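A second life for school shoes

The cost of equipping a child for the school year is usually discussed in terms of blazers and jumpers. In Hodville, the parish education trust has found that footwear is the heavier burden. A jumper may be bought a size too large and worn for three years. Shoes allow no such margin, and many families replace them twice between September and July.

The trust opened its shoe exchange four years ago in a former reading room on Mokmont Street. In its first winter it passed on 13 pairs. Last year the figure was 954, and the trustees have set a target of 2000 for the coming school year.

"Parents were already lending coats and books to one another," says Gunhild Brøndum, who chairs the trust. "Shoes were thought to be different. There was a feeling that one did not offer them, and certainly that one did not ask." 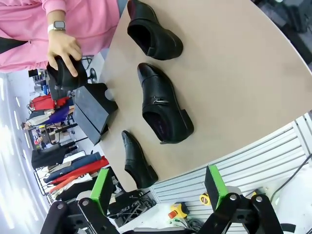 Black shoes, among them a buckled style, on the table.

That feeling has some basis in sound advice. A shoe takes on the shape of the foot that wears it, and a badly worn pair may be uncomfortable for the next child. The exchange therefore accepts only shoes with an even heel, a firm back and an insole free of deep toe marks. Pairs that fail are sent to Ratimier, a leather recovery firm in the next valley, where the uppers are shredded for use in floor underlay.

Houda Bouzid, a foot health practitioner, wrote the exchange's guidance and reviews it each spring. She asks that both feet be measured while the child is standing, and that the longer foot decide the size. Families are encouraged to return within a term if the fit becomes tight, and no record is kept of how often they do so.

Schools have also been asked to play their part. Hedegaard School formerly required a plain lace-up shoe. Its head teacher, Ásdís Bech, revised the rule in December so that any black shoe with a closed toe and a low heel is now permitted. The change widened the range of donated pairs that pupils could wear, and two neighbouring schools have since adopted the same wording.

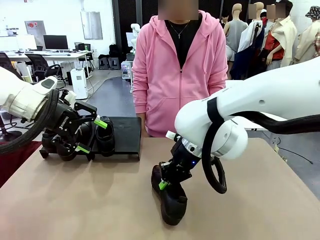

Sizes in short supply

Demand remains uneven. Small sizes arrive in good condition, often outgrown before they are worn down. Larger sizes are scarce, as older pupils tend to wear their shoes until the soles give way. The trust now sets aside part of its annual grant to buy these sizes new.

A further appeal will be made to families of school leavers before the summer holiday. Donated pairs should be tied or buckled together and may be left at the reading room until six in the evening during term.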